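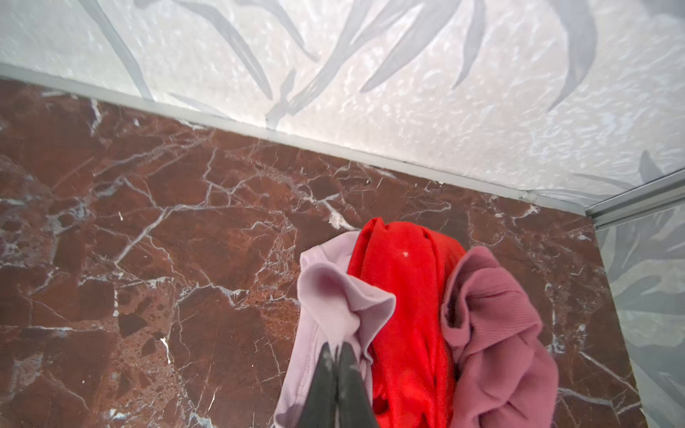
How should ribbed knits be sorted before a wash?
Start with color, then go by weight, and keep strong reds in a load of their own for the first few washes.

Laundry Day at Loncombe – Photo Gallery

Loncombe is a shared house on the east side of town, with one laundry room on the ground floor and a washer that gets used most days of the week. This page covers the sorting we do before anything goes in the machine. The notes are by Rosemarie Hamann, with some corrections from Erasto Lema, who does the Friday loads. The page was last updated on 6th September.

We sort on the floor. It is stone, it gets mopped before each session, and there is more space there than on top of the machines. Clothes come down in bags from the bedrooms and get tipped out, then pulled apart into groups – reds, pale colors, darks, whites. Anything with a care label gets read at this point. If the label is gone, the piece goes in with the cool wash.

Knits take the longest. Ribbed tops hold their shape well if they are washed inside out and dried flat, but they stretch when they are lifted out of the water by one end. We support the whole piece with both hands and roll it in a towel before it goes on the rack. The rack in the back room is a Janssen and holds a full load if the sleeves are folded in. Please don't hang knits by the shoulders, as the pegs leave marks that stay until the next wash. 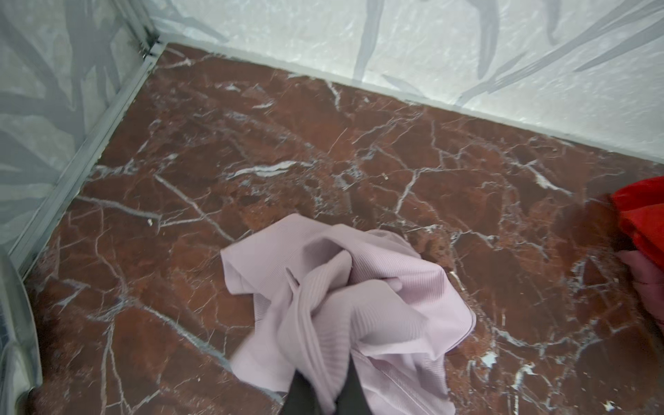
Pale colors go last, after the reds and darks are already out of the way. They pick up lint and dye more easily than anything else in the house, so it helps to handle them one at a time. A ribbed piece like the lavender one, bunched up on the marble, should be shaken out and smoothed along the ribs before it joins the pile. Check the hem for loose threads while you have it open. Small pulls can be worked back through to the wrong side with a blunt needle – there is one in the Clotier tin on the shelf, along with spare buttons and the stain soap.

Other notes

The drum should be no more than three-quarters full for knits. Set the spin to low. Powder is kept under the sink, and the measuring cup stays in the box.

Lost items are kept until the end of February and then go to the Ekosero clothing bank. If something of yours is missing, ask Erasto first or leave a note on the laundry room door, room 28.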